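Recording a sort-by-color task with two arms, quick version

Wrote this up fast because people keep asking Casimiro Robles the same things and he's got work to do. Assumes your leader arms are already paired and Flomico is running. If not, do the Pacheco setup page first, then come back.

What you need
Two follower arms, two leader arms
Green mat, taped or screwed down flat
Baskets: blue, yellow, red
Gems in purple and orange, plus the little skulls
Stikska recorder, latest build

The task: purple in blue, orange in yellow, skulls in red. One piece at a time per arm. That's it.

Step 1. Scatter the pieces. By hand, both sides of the mat. Small clumps are fine, we want clumps. Don't line everything up nice, the policy learns your nice lines and then falls over on anything else.

Step 2. Home both arms. Leaders too. If a leader is way off from its follower when you hit enable, the follower jumps. Match the poses by eye first.

Step 3. Start the episode and go for a piece. Slow over the last bit. Come in from above, tips apart, close, wait a beat, lift. Gems are slippery so pinch low on the body and not on the point.

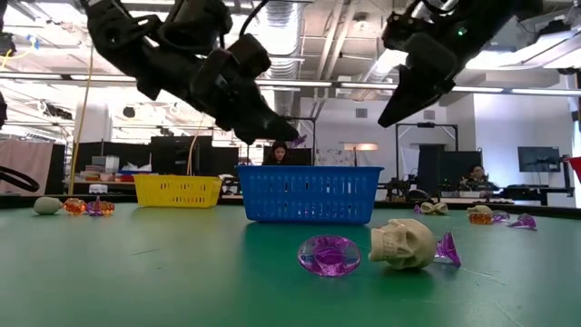 Keep the other arm still while one is carrying. Parked high, out of the way. Beginners wave both around at once and you get a collision every third episode. Once you're good you can overlap them, but do 2 clean sessions first.

Step 4. Drop it. Get over the middle of the basket, lower a little, open. Don't fling. If it bounces out leave it and pick it again in the same episode, recoverys are useful data. Keep those.

Step 5. Stop the episode as soon as the arms are clear. Long idle tails are a pain to trim later.

Reach problems: a basket too close to one arm folds the elbow up and the gripper comes in sideways. Slide the basket over, re-home, new episode. Never move a basket mid episode!! Move them between episodes as much as you like tho.
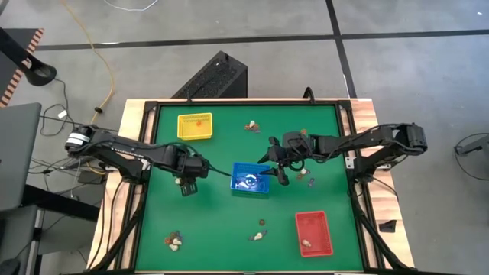 Both grippers near the blue basket, pieces still out on the mat.

Step 6. Tag and upload. Good, retry or bad. Bad means you hit the table or the link dropped. Our Cillach set has 1,325 episodes, 538 of them tagged retry, and it trained fine.

Common stuff
Gripper won't close all the way: recalibrate the leader trigger, takes 3 minutes.
Follower lags: close other programs on teh recording machine.
Skull keeps rolling: grab it across the sides of the head.

Training page is next, still writing it. Should be up in January.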